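I spent most of November watching a program try to walk through doors, and I can report that it's way more gripping than it sounds. The program is called Primar, and the team at Drodport trains it entirely inside made-up houses. It gets no map at all, just whatever it sees from one step to the next - and it has to find its own way from room to room. 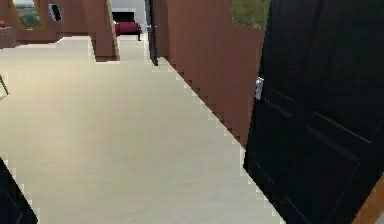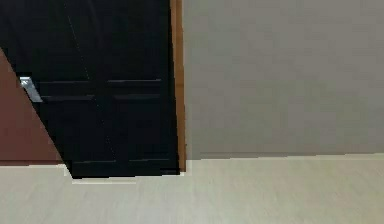

My favorite part of the method is how it learns from getting stuck. The older system, Jakab, treated every failed run the same way and started over from the front hall. Primar goes back 4 steps and tries a different turn, which sounds so obvious I felt silly asking about it. Doors are where this pays off, because a black door standing open, silver handle and all, can fill half the view and leave just a plain wall and a strip of floor to go on. Out of 1483 test runs, Jakab got hung up at a doorway in 700 of them. Primar did it in 392 (still a lot, I know!). Next up is Paller, a bigger set of houses with stairs, and I've already asked if I can come back and watch.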